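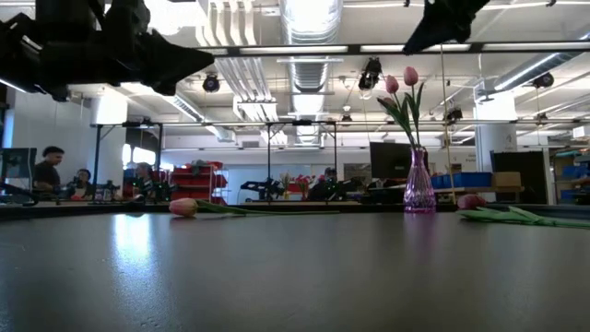
Tulips and glass vase on the arranging table

Zima Table Flowers - Progress Report
Submitted Aug 29, 2024

Work under the grant began in April. The aim is a set of reusable tulip arrangements for the dining rooms at Odance and Raju, to replace the cut flowers both places were buying.

To date we have finished 159 arrangements out of a planned 195. Odance has its full share. Raju has the ground floor done and is waiting on the rest. Spending stands inside the budget line, with 400 dollars left for stems and 30 for cleaning supplies.

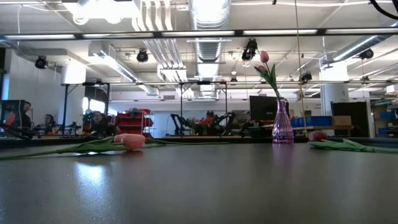

Most of the delay came from vases. The first supplier sent a wide-mouth type and the stems slid to one side, so we returned the lot and changed to a narrow neck. The new ones hold the stems better but take longer to fill - the leaves have to be pressed in against the stem before it goes down.

Storage at Celia is now sorted. Stems are kept flat in long boxes and the vases stay on the lower shelf.

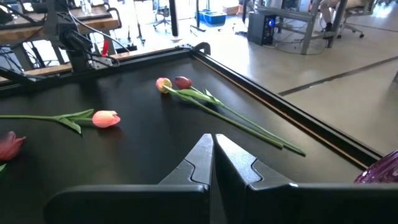
Color mix is the main item still open. Raju asked for warmer shades and fewer plain pinks. We have been laying stems out on the black table before filling, and a coral pink and yellow bloom next to a deep maroon one is the kind of pairing they want. We need more of both shades to finish.

Next period: complete the remaining Raju tables, order replacement leaves, and write up care instructions for staff at both sites.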